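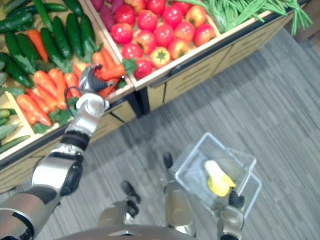
Produce and Displays Coordinator
Plekonside Community Food Hall

To: Hall users list
Date: 1/12/18
Subject: Re: Layout of the vegetable bins over the holiday period

Dear members,

Thank you to the stallholders at Dogbe who wrote following the last circular. Their message is quoted in full, as several other groups have raised the same points by telephone.

> We understand that the wooden cabinet is to stay where it is until the end of the
> season. Could the Hall please confirm whether the carrots and cucumbers are to go on
> sharing a bin? Our customers have asked for them to be kept apart, and at the end of
> a busy morning the two are thoroughly mixed. We would also like to know whether
> carrots must be topped before they are put out. At Ununum we were told to remove all
> greenery, and we have been doing so here to be on the safe side.
>
> Lastly, are shoppers still permitted to use the clear baskets, or are these now
> reserved for restocking?

The Hall's position on each matter is as follows.

Shared bin. Carrots and cucumbers will continue to share the left bin during December, with the cucumbers heaped toward the back and the carrots in front of them. The partition between this bin and the tomatoes is fixed and is not to be lifted out. Members who wish to offer a second variety of cucumber or zucchini may place a small quantity at the left side, below the carrots, provided that it is priced the same as the rest.

Carrot tops. There is no requirement at Plekonside to remove the greens. The instruction given at Ununum applies to that site only. Fresh tops may be left on and tucked in among the roots near the front of the bin, where shoppers tend to look first. Yellowed or limp tops should be taken off before the carrots go out and placed in the green waste, not left on the carpet behind the cabinet.

Tomatoes. The right bin is for round tomatoes. Mixed colours are welcome, and a yellow-and-red fruit among the red ones has caused no difficulty at the till. Stems may stay on. Please do not fill the bin above the height of the divider — fruit that rolls across into the carrots is apt to be bruised when the next person reaches in.

Baskets. The clear plastic baskets are for everyone. We hold 172 of them between the two entrances, and they are to be returned to the stack by closing. Stallholders who need a container for restocking may take one, but no more than 4 per stall at any time. Crates delivered by Grivus are to remain in the loading area and should not be brought onto the carpeted floor.

Members are further reminded that the slatted fronts of the cabinet collect soil from the root vegetables. The slats are to be brushed out at the end of each trading day by the stall rostered for that bin. A soft brush is kept in the cupboard beside the sink. Water is not to be used on the timber.

Bin labels for the new year will be printed in lots of 100. Requests for additional wording, including the name of the farm or the variety, should reach this office before the Hall closes for the holidays. Labels from previous seasons may be used until they are worn.

Replies to this message go to the whole list. Matters concerning an individual stall should be sent to the Hall office directly.

Yours faithfully,

Produce and Displays Coordinator
Plekonside Community Food Hall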